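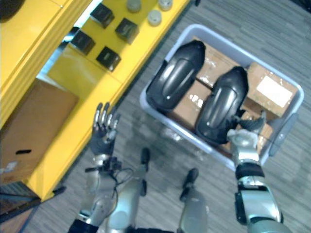

30th July

I promised in spring that I would write again when the new machines had been with us long enough for me to have an opinion. I have several by now, and some of them do not agree with each other. Please read this as notes from one person in one warehouse.

For the readers who are new: I work in the returns hall of Zatia. We receive the parcels that people send back, we open them, we decide what is still good, and we put the good things on the shelf again. I have done this for 12 years. My English comes mostly from evening courses and from delivery papers, so I ask for patience.

Before, the work in our hall was divided by table. Each person had a table, a bin at the left side and a shelf at the back. You took the thing from the bin, you looked at it, you walked to the shelf, you came back. The looking was perhaps the smaller part. The walking and the bending was the rest of the day, and in the evening you felt it in the hips.

Now the bending is done mostly by the robots. The tall ones with two arms, which we call the Bronach after the firm that installed them, take from the bins and put on the yellow shelves. The arm station at the end of the hall is from Pesonen and it does small things only. We stay at the tables and decide. On paper this sounds very good, and in my back it is also good. I went to the doctor in July for another matter and she asked if I had changed my job.

But I want to describe also the other side, which I did not expect in this form.

The first thing is the speed of deciding. When I walked to the shelf I had a small pause in my head. I did not notice it as a pause, I thought I was only walking. During these steps I was thinking still about the item: was the sole really clean, did the box have the right label? Sometimes I turned around and took it back. Today the item leaves my table and the next one is there. In the first weeks I made more mistakes than in the year before, and I was ashamed of it. I told my shift leader, and she said that it was the same with everyone. After this we were allowed to set the pace of our own table, within a limit. It was for me the most useful change of the whole project, and it cost no money.

The second thing is talking. At the shelves we met each other. You waited for a colleague to finish with the lower level, and you asked about the daughter or the car. There is less waiting now, so there is less of this. A few of us began to take the 30 minutes of lunch at the same time again, as we did many years ago, and we sit outside when the weather allows. I find it a bit sad that we must plan it, but I also enjoy these lunches more than I enjoyed the talk at the shelf.

The third thing is that we have a new kind of work, and it does not have a proper name. In the plan it is called "assistance". It means that you go to the machine when it has stopped and you find out what it wants. Shiny tape on a carton is difficult for it. Black things in a dark bin are difficult as well, and a box which has another box half on top of it. You learn to put the things in the bin in a manner that the robot likes. I place the cartons flat, with the bigger sides up, and I keep the shoes away from the corners if I can. It reminds me of when I laid out clothes for my children when they were small, in the order in which they had to put them on.

I am quite good at assistance. I say this with some surprise, as I never repaired anything at home. In the beginning a technician had to come for nearly every stop, and in the last week before my vacation we called him only once on my shift. He showed me how to read the screen of the Sukix software, which shows why the hand has refused to close. The messages are short and not very friendly, but after a time you recognize them, like the handwriting of a person you work with. 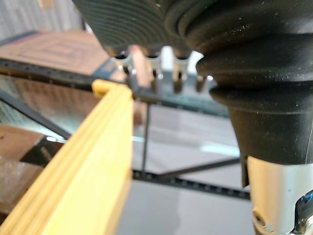
The small parts are another story. For the plugs, connectors and cables we had a colleague who could sort a full bin almost without looking. She has moved to incoming goods, by her own wish, and she is satisfied there. Her knowledge went with her, however. There was never a document about which cable is often confused with which other one. She simply knew. When the arm station came, we had to write all of this down, and we noticed how much it was. We have 92 lines in the list now and we still call her over to our side when something strange arrives.

I think this was the biggest mistake in our project, and I have said it also in the meeting. The firms came, they measured the shelves and the floor, they asked how heavy the parcels are. They did not ask what we know until rather late. If they had sat with us for one week before the first machine, I believe many of the stops would not have happened. To be fair, the engineers listened very well once they were here. One of them opened parcels with me for a full morning, and afterwards the bins were placed at a different angle, which is better for both, the robot and me.

And the question which everybody in my family asks: did somebody lose the job? In our hall, no. Two persons retired and they were not replaced. I do not know how I should count this. For those two it was the normal end of their working life, but for some young person there was perhaps a job which is not there anymore. I started in this hall with no experience and with weak English, and bending over a bin was the thing that I could do from the first day. I am not sure where somebody like me would start today. The assistance work needs a person who already knows the goods, and you learn the goods by having them in your hands.

I asked in the meeting if new colleagues could work the first 3 months at a table in the old way, with the walking and the shelf. The answer was friendly and it was not yes. They will look at it in the fall – I will ask again.

My pay is a little higher since the change, for the assistance hours. My feet are less tired, my eyes are more tired. I have asked for a better lamp over my table and it should come next week. In the next post I would like to write about the night shift, where it seems that things are done quite differently, and I have already the permission to spend two nights there.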